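In Defense of the Slow Repair

My father-in-law's kitchen radio quit on him last May, somewhere between the weather and the farm report, and he did what he has always done when a thing quits. He wrapped it in a dish towel, put it in a shopping bag, and carried it over to Georges Fakhoury's shop on the main street in Golden, where it sat on a shelf for almost 107 days.

The rest of the family thought this was ridiculous. You can buy a new radio on your lunch break! But he wanted that one, with the dial worn smooth on the side where his thumb goes, and he was perfectly willing to wait for it. He dropped in now and then to ask how it was doing, the way you'd ask after a cousin in the hospital, and he usually stayed for coffee.
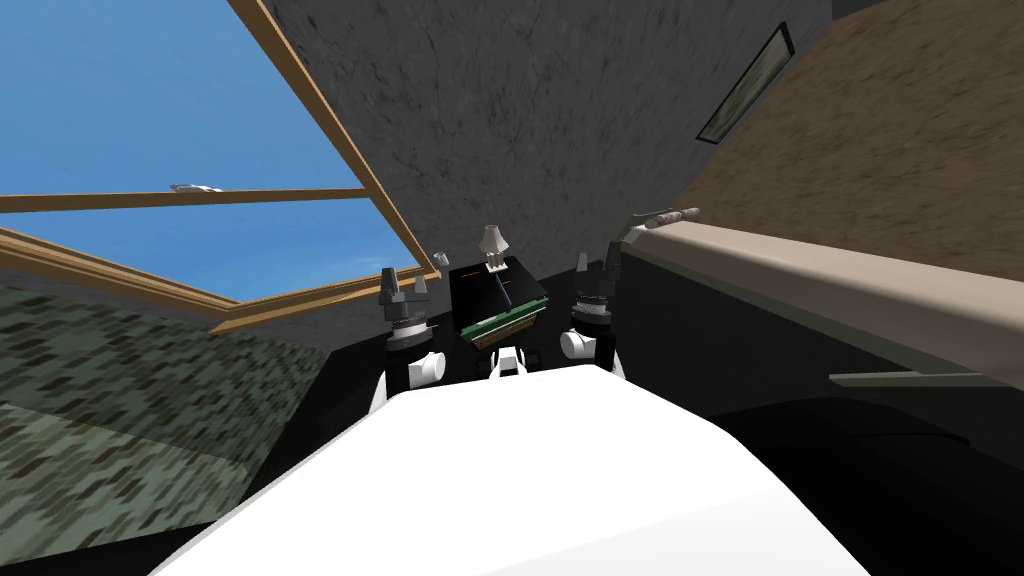

I have come around to his way of thinking, and I'd like to talk a few of you into it as well. We've gotten used to the idea that a repair is only worth having if it's quick and costs less than replacing the thing, and by that measure most repairs lose before they start. Part of the trouble is that so much of what we own is sealed up tight, and a person who never sees the inside of anything stops believing it has one. Put a green circuit board out in plain view, tilted across the front of a black device, and even I, who can barely change a fuse, start to wonder which piece does what. That kind of wondering is good for a household — it makes us a little less helpless and a little more patient.

Now, I know not everyone can wait. My friend Chrysanthi Kyriakidis runs a bakery, and when her oven goes down she needs it back by four in the morning, and I wouldn't dream of lecturing her. But most of us have a lamp or a toaster that could be gone for a while without anybody suffering much. We might even find out who in town still knows how to fix one, and stop by to see them before they retire.

The radio came home in the same dish towel. Georges charged him eight dollars for the part and wouldn't hear of taking more, so my mother-in-law sent over a pie.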